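Urnance pantry app: progress report to the Terkdale Food Fund
2nd February

Hi Isla,

Grab a cuppa, there's a fair bit in this one. You asked last time for less about the code and more about what people are doing with the thing, so I've tried to keep the nerdy stuff to a couple of paragraphs (no promises though, Tùng has been very busy and I want to brag on his behalf).

Where we're up to

The app works! I know it worked before, in the sense that you could open it and it would tell you to make pumpkin soup. It now tells you to make other things. The household trial has been running since just before Christmas and people type in what's in the fridge and the cupboard, say how long they've got, and Urnance gives them dinner ideas that use up whatever's going to go off first. That last bit was the whole point of your grant and for a while there it was the bit that didn't work.

The recipe collection is sitting at 500, which was the target for the end of this stage. I'd love to say they're all great. There's a patch of slow cooker ones we licensed as a job lot that are pretty samey, and Lợi has been going through rewriting the methods so they don't all begin with "brown the meat". She's also pulled out every recipe that asked for half a tin of something and didn't say what to do with the other half. You wouldn't believe how many did that. Where she could, she's paired them up, so the coconut milk left over from one turns up in the next suggestion.

The use-it-up ranking

Okay, nerdy bit. The part that decides what order the suggestions come in is called Vira (Tùng named it, I've stopped asking). The old version gave every ingredient a shelf life and sorted by that. Sounds sensible, but it meant anyone with a bag of spinach got spinach at the top of the list every single night until they deleted the spinach. Deleting the spinach is what most of them did, and then we had no idea whether they'd eaten it or binned it.

The new version looks at what you've already cooked that week and eases off. It also treats an open packet differently from a closed one, so a half-used tub of ricotta jumps the queue over a sealed one. It went live to all the trial households in January. Complaints about repeats have dropped right off, although one family wrote in to say they missed the spinach.

Still on the list: herbs. A bunch of coriander is never finished, by anyone, and Vira doesn't have a good answer for it yet. Lợi wants a freezer tip to pop up and Tùng thinks people will find that naggy. I'm with Lợi.

Shopping list

This wasn't in the original plan but so many people asked that we built a small one. You pick your dinners, it takes away what you've already got, and it groups the rest by aisle. The aisle grouping is based on the Phan grocery on the main street because that's where Joris shops, so if you go to the supermarket it'll send you back and forth a bit. We'll let people drag the sections into their own order in the next release.

What went wrong

The barcode scanner. I told you it'd be ready by now and it isn't, sorry. It reads the codes fine, but the product data we were relying on is patchy for anything local, and folks were scanning a jar of pickles and getting shampoo. Joris Coppens has been matching the common ones by hand and we're going to launch with a short list that's right instead of a long one that isn't. I'd rather move that milestone to March than rush it.

We also lost 2 days in January when the sign-in emails all went to junk. Fixed now, and the trial households were very nice about it.

Money

We're under on hosting and over on recipe testing, and the two very nearly cancel out. Groceries cost more than they did when I wrote the budget! The spreadsheet's attached, with the testing receipts on the second tab. I'd like to shift what's left of the hosting line across to testing if you're happy with that, and I'm glad to fill in the form if there is one.

People

Same team as before, plus Đạt Lương, who's come on for 3 days a week to do the screens and icons. The little vegetable pictures in the new version are all his and they're gorgeous, especially the leek. 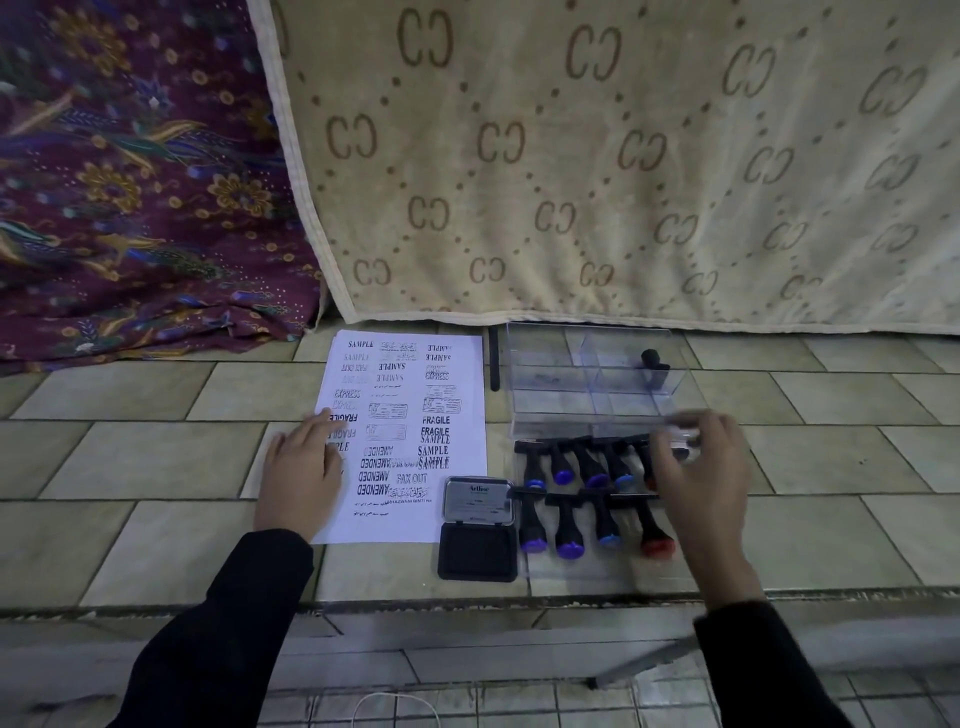
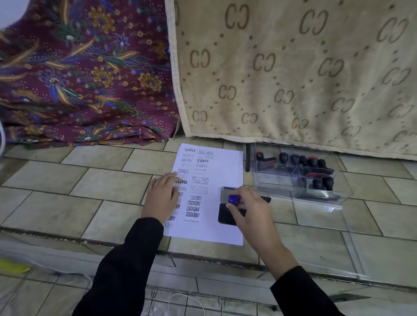 Purple batik on the left in both, and the beige cloth beside it.

Next up, then. Barcode short list out to the trial group first, and the draggable shopping sections along with it. Lợi's doing a run of 7 lunchbox recipes before the school term gets properly going, all of them nut free, and she's after households with fussy eaters to test them, so if you know any please send them our way. Tùng wants to try letting Vira look at the weather as well, so it stops suggesting casserole when it's stinking hot. I've told him he can have a go once the herbs are sorted.

One question from me: do you want the household survey as raw answers or written up? The raw ones are a lot more fun but people do go on a bit about their freezers. Let me know which and I'll get it over to you with the next lot of receipts.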